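Working Papers › Household & Everyday Things
9 min read

3. The table as a holding area

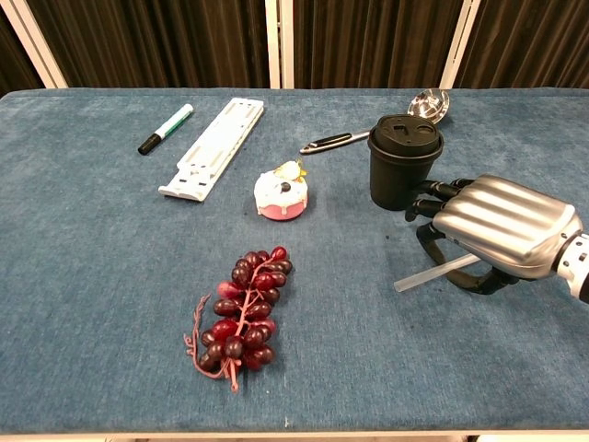 By the time our households reached the second round of diaries, it was plain that the word "misplaced" was doing too much work. People used it for keys at the bottom of a coat, and they used it just as freely for things lying in full view on the nearest table. We took the second kind seriously, partly out of principle and partly on account of how many pages it filled. Of the 500 diary entries we coded, 112 concerned an object that had never left the room and was not hidden by anything. Its owner had simply stopped seeing it.

Following Sial's earlier Mistiria study, we call such a surface a holding area. Things land on it between one use and the next, and the next use may be some way off. A kitchen counter gets wiped and a desk gets worked at, so both are cleared now and then under protest. A side table with a soft covering has no such enemies. It can go from one February to the next without anybody feeling responsible for it.

Figure 3. Mixed objects on a fabric-covered table: marker, white plastic tray-like piece, toy cake, spoon or ladle, lidded black cup.

The group in Figure 3 is useful to us because its members have so little to say to one another. A marker belongs with a board. The cake, being a toy, belongs with other toys, though it would pass for refreshments in a poor light. The cup and the long-handled utensil could at least both claim the kitchen, and our coders duly sent them there. The white plastic piece was another matter. Coders working from the Cloltley scheme put it under "stationery," "kitchen rack" and "part of something," the last of these being the most popular category in the whole study and the one we are least proud of.

We had expected sorting to be slowest for objects of low value. It was slowest for objects with two plausible homes. Participants in the Jistard group dealt briskly with cutlery and hesitated over pens, which in most homes live in three rooms and work in none. Toy food caused the longest arguments — one diary gives it 55 lines, including a ruling, an appeal and a second ruling that overturned the first.

Lashari's rule that every object should be put away within 200 steps of where it was last used did poorly here. Participants kept to it faithfully by putting things down on the closest table. Section 4 takes up the matter of drawers.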